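Ticket: Sync stops after exactly 15 recipe cards
Product: Kustora (desktop, home kitchen library)
Opened by: Ziad Bitar
Status: Resolved
Opened: July 2026

Original report

Hi all! First off, I love this program. I've been moving my grandmother's whole recipe collection into Kustora, close to 2000 cards counting all the jams and pickles, and it is the best winter project I ever let run into summer. The search alone is worth it. Type "quince" and there they all are!

The trouble is syncing to the tablet in the kitchen. The desktop shows everything. The tablet shows 15 cards and then a gray line that says "Up to date." It is not up to date. Those 15 are always the same ones, alphabetical from Almond Cake to Apricot Jam (second version), so whatever stops it is stopping it in the same spot each time.

What I've tried so far:
Restarted both ends.
Signed out on the tablet and back in.
Removed the library from the tablet and added it again. Same 15.
Turned off photo sync. Same 15.
Switched the tablet to the other Wi-Fi network. Slower, same 15.

Desktop is on the current version, tablet too. Happy to send logs, just tell me where they live.
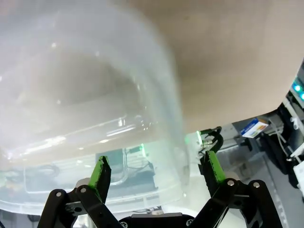 Reply from support (Brilteo desk)

Hello Ziad, thanks for the clear list, it saves a lot of back and forth. Can you open Settings, then Library, then Activity, and copy the last few lines after a sync? Also please tell us the name of the sixteenth card on the desktop when sorted by title.

Ziad Bitar

Ooh, good question about the sixteenth card. It's "Apricot Jam / Ivitz method," named after the village where my grandmother learned it. And the activity log says:

sync started
15 items written
item skipped: invalid path
sync finished, no errors

So "invalid path" looks like our friend! I do have a slash in that title. I have slashes in plenty of titles, come to think of it, as that's how she wrote them on the cards and I wanted to keep them as they were.

Reply from support

That is very likely it. The tablet builds a file name from the title, and a slash gets read as a folder. It should skip the one card and carry on, but in your case it ends the whole run and then reports success, so there are two bugs for us to fix. As a test, could you rename only that card with a dash and sync again?

Ziad Bitar

Renamed it, synced, and the tablet went straight past it and got all the way to "Beet Relish / Twal." Stopped there. So yes! Slash confirmed, and I'm weirdly thrilled. I did the next one by hand too and it jumped to the early C's.

I'd rather not do the rest by hand though. Is there a bulk rename? I looked under Edit and under Tools and only found bulk tagging (which is great, by the way – I tagged everything by season in one evening).
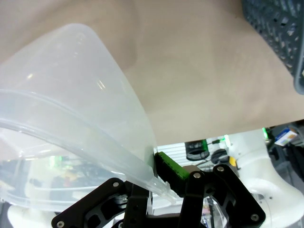
One more thing I noticed while I was in there. Cards where the slash is in the notes field sync fine, and so do fractions in the ingredient list, so 3/4 cup of sugar is no problem at all. It's only the title.

Reply from support

Correct, only the title is used for the file name. There is a bulk rename, but it's a bit hidden:

1. Export the library as a table (File, Export, Table).
2. Replace the slashes in the Title column only. Leave the ID column alone.
3. Import the table and choose "Update matching cards."
4. Sync the tablet.

Please make a backup before step 3.

Ziad Bitar

Did all 4 steps, backup first. The import preview is a lovely touch, it showed me every title before and after, and that's how I caught that I had replaced the slashes in the Source column too. Went back, fixed it, imported again.

Tablet is syncing as I type. It's into the P's. Plum Butter! Pickled Turnips! I haven't seen these on the little screen before.

Later: finished. Every card is there, photos as well once I turned them back on. The shelf labels print properly from the tablet too, something I'd filed away in my head as a separate problem.

If anyone finds this ticket by searching, check your titles for slashes first. I tried a colon and a question mark on a test card afterward and both went through fine on my setup.

Reply from support

Great news, and thank you for testing the other characters. The fix for the early stop is planned for the October release, along with a proper warning when a title can't be used. Your dashes can stay, or you can switch back to slashes after you update. Marking this as resolved.

Ziad Bitar

Perfect, I'll switch a few back in October and add a note to this ticket with how it goes. Thanks so much, this was fun!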